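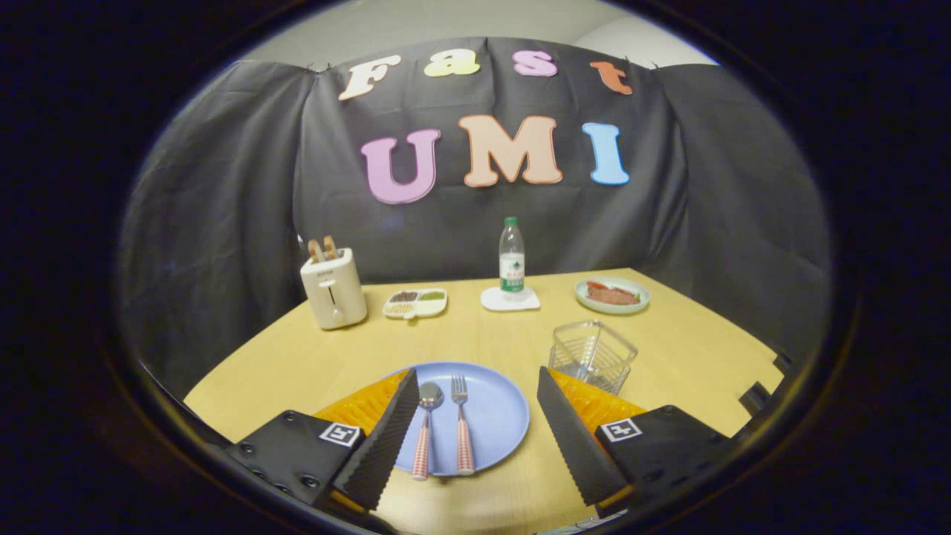

Figure 3. A laid table from the set, with the plate and cutlery at the front and the rest of the breakfast behind.

4.2 What ends up at the back of the table

Our 48 tables fall into two camps. In the first, the layer begins with the plate and works outward, as most etiquette manuals would wish. In the second, everything that is tall or awkward goes to the rear first, and the diner gets whatever is left. Figure 3 shows how the result can look quite orderly all the same. The toaster, the divided tray, the bottle and the plate of meat keep to the back half, while the round blue plate has the foreground to itself.

The cutlery deserves a word. Spoon and fork lie side by side on the plate, spoon to the left, heads pointing away from the near rim. Varma's coding scheme, described in Section 3, calls this "parked" cutlery, as opposed to "set" cutlery, which flanks the plate and waits to be useful. Parked cutlery turned up on 27 tables. It saves table space and has to be moved before anyone can eat, a cost that falls entirely on the diner and is therefore easy for the layer to bear.

Bottles raise a different question. In Figure 3 the bottle has a coaster, a square white one, and the blue plate sits straight on the wood. Our coders disagreed over whether a coaster under a capped plastic bottle should count as protection or as decoration. Heo argued for protection on the grounds that this is what coasters are for. Setiawan argued for decoration, on the grounds that he had met people. We settled on a single category, "underlay," and both coders remain unhappy with it.

Toast was coded as "served" only once it had left the toaster. By that rule the two slices in Figure 3, still standing in their slots, are unserved, although they are plainly golden brown at the crusts and within sight of a plate. The rule did more damage than we had planned - a table could hold a whole breakfast and score close to nothing for bread. We kept it for consistency with the Plallside pilot and report bread scores separately.

Baskets were the least settled item in the scheme. The transparent mesh one in Figure 3 stands between the back row and the blue plate, slightly to the right, and was coded as "container, intermediate zone," a label that Castellanos proposed in December and has since asked us to stop attributing to him.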